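Storage & Workshop > Lockers and Cabinets > Keys, locks and vents

Repainting and re-keying a bank of steel lockers

okwood_h
We have taken over a bank of beige metal lockers with the changing room at Sumton. Cam locks, one key per door, slotted vents. The bodies are sound. Two questions. First, is it worth changing the locks for a suited set with a master, or should I keep the individual keys and label them properly? Second, the base stands directly on a concrete floor and I would like to raise it. Timber or steel?

Bednárik
Keep the individual keys. A master is only useful if one person holds it and that person is always in the building. Stamp the door number on the key head, or on a metal tag if the head is plastic, and record the lock code as well. The code is normally on the lock face. If it is legible you can order a replacement without taking the barrel out.

Matúš Šindelář
I disagree on the master. We had 20 doors on individual keys and by the end of the first year I was drilling out barrels regularly. A drilled barrel means a new lock, a new cam if the old one is bent, and half an hour of work. The suited set cost more at the start and I have not had the drill out since.

Bednárik
Then your spares were badly kept. Two keys per lock, one on the board, one in the door when the locker is free. With the key left in a free door you can walk along the row and see what is available. A missing key shows up the same day.

Matúš Šindelář
Or somebody pockets the key from a free door and you have lost a locker that was not even in use.

okwood_h
Both points taken. What about the base?

Cilent
Steel stand if you can find one to fit. Timber soaks up mop water from the end grain. If you do use timber, seal the cut ends twice and leave a gap behind it so it can dry. Do not run it past the front of the doors or people will stand on it.

hsiao_ht
Check the vents before you paint. Spray tends to bridge narrow slots and you then have to clear each one with a blade, which chips the edge and starts rust. Take the doors off, lay them flat and use thin coats. Also check the hinge side. On doors that are opened hard, the top hinge pin wears first and the door drops until the cam no longer meets the frame. People then blame the lock.

okwood_h
Two of mine do catch on the frame. I had assumed the locks were at fault.

hsiao_ht
Open the door to a right angle and lift it by the free edge. If there is vertical play, it is the pin. If there is none, loosen the cam screw and look for wear on the back of the cam.

Bednárik
Agreed on the pins. I would not bother with spray at all, though. Small roller on the flat, brush round the vents.

Matúš Šindelář
A roller leaves a texture that holds dirt round the lock. Spray, with the lock out and the hole masked.

Heather Rutherford
Ours are a similar type, beige with slotted vents, and we leave the keys in the doors as Bednárik describes. The heads are black, so I tag them.
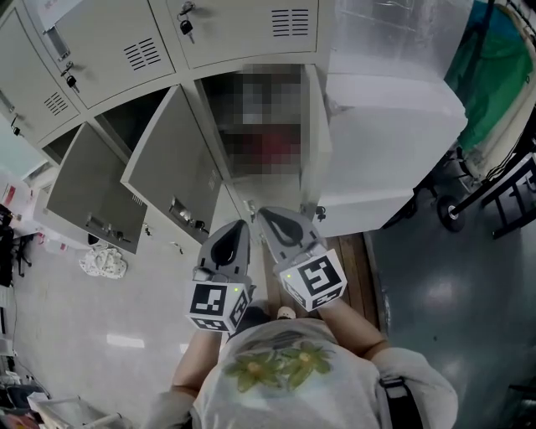

Heather Rutherford
Stores and Facilities, Okwood site

The top row shut with keys in, two of the lower doors open. There is brown wood along the foot of the cabinet on the right. Cilent's advice on sealing the ends stands whatever you put down. Small white labels near the top corner of the door get less handling than labels beside the lock, and I would put yours there.

Cilent
Is the wood fixed to the cabinet or only laid against it?

Heather Rutherford
I would have to look underneath. My preference is to leave it unfixed so the floor can be cleaned.

okwood_h
Decision so far: individual keys kept, codes recorded, tags on everything. Pins to be replaced on the two doors that catch. Steel stand if the depth works, sealed timber if it does not. I will try the roller on one door and spray on another before buying paint for the lot.

Matúš Šindelář
Order a few spare cams with the pins. The postage is the same.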